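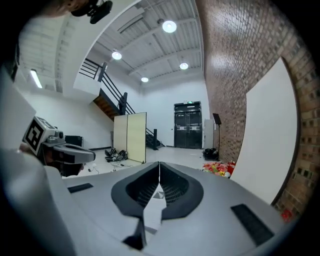

Black pads, gray housing.

Certhorpe songbook, progress to July. Of 88 songs, all are typed and most are spelled the way the singers like. The Villanueva verses arrived in three versions, each the only correct one.

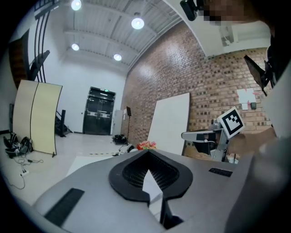 Round lights, ribbed white ceiling.

Furnine quoted $1275 for printing 700 copies. We have $2000 left and a long list of people who expect theirs free.

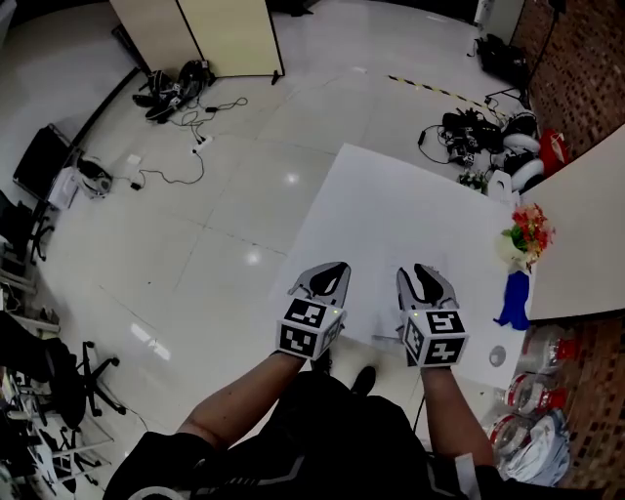
White paper on glossy tile.

Proofs are due back in August.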